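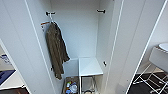 So I've been trying to learn how to pack for three weeks with one bag, and I am bad at it. I'm going to Nagano in July to see my old roommate's family, and his dad, Noboru Imai, has already emailed me twice to ask what size slippers I wear. (I love him.) He also says the evenings get cool up in the hills and I should bring "a proper layer," which could mean anything from a cardigan to a ski jacket.

My first try weighed 30 pounds. I carried it up and down the block in Cliltotden at 6 in the morning so the neighbors wouldn't see me, and by the mailbox I was done. Four pairs of shoes! Who was I going to be over there?

Second try was better. Two pairs of pants, five shirts, one sweater, the rain shell I got for $59 and have worn exactly once. I'm still arguing with myself over the hair dryer. My sister says leave it, but my sister has the kind of hair that just dries.

What I won't give up is space for the gifts — a jar of the good honey, maple candy, and a 400-piece puzzle of the lighthouse, because Mrs. Imai does them at the kitchen table all winter. The box is huge. I might tip the pieces into a zip bag and fold the lid flat, but is that rude? Tell me if that's rude.

Also, if anyone has done the bus from the station with a big backpack, does it go underneath or on your lap?

Search this blog
Type and hit enter

Contact | © All posts and grumbling mine | Back to top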